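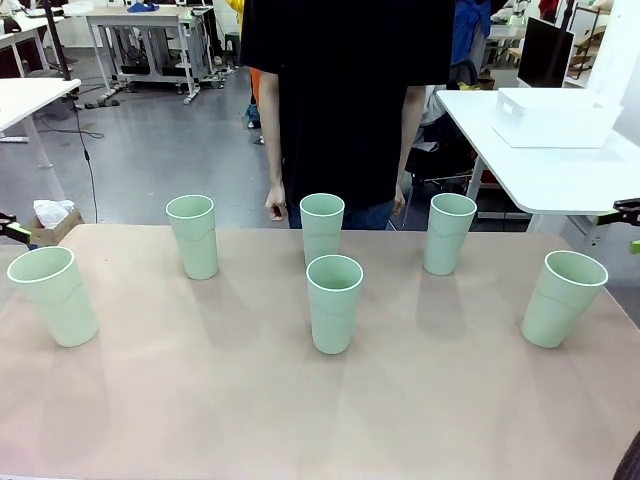
Katia Farina fragte gleich zu Beginn, ob man für Becher aus Kunststoff überhaupt eine Arbeitsregel braucht. Ich meine ja. Die Regel hängt vom Arm und vom Menschen am Tisch ab, das Teil kommt erst danach.

## Handout 5: Gute Praxis am gemeinsamen Tisch

Wir benutzen im Kurs die Hausregel aus dem Projekt *Bralirov*:

- Vor dem Start sagt die Person am Tisch laut «bereit».
- Solange ein Arm fährt, bleiben die Hände hinter der Tischkante.
- Der Not-Halt muss frei liegen. Keine Kabel darüber, keine Jacke.
- Im Einrichtbetrieb fahren wir höchstens 200 mm pro Sekunde.

Der Greifer fasst den Becher tief an den Seiten, und der Rand oben bleibt frei.

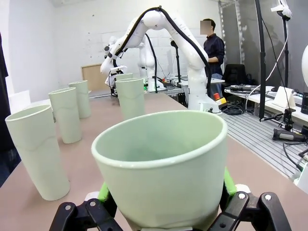 Cathal Costello wandte ein, dass die Greifkraft in der Regel fehlt und jeder sie nach Gefühl einstellt. Das ist richtig. Bis August ergänzen wir einen Wert im Blatt; bis dahin gilt die kleinste Stufe, mit welcher das Teil noch hält.

### Übergabe mit Behälter

Bei der Übergabe hält die Person den Behälter selber. Hier gilt zusätzlich: Greifer offen, Arm in Ruhe, erst dann den Behälter zum Tisch bringen. Finger gehören an den Rand oder in den Griff.
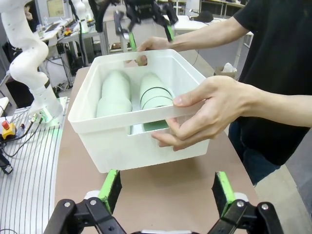

*Abb. 3: Behälter mit beiden Händen gehalten, Greifer offen.*

Bitte zum 8. Februar lesen: Skript Cordeiro, ab Seite 160.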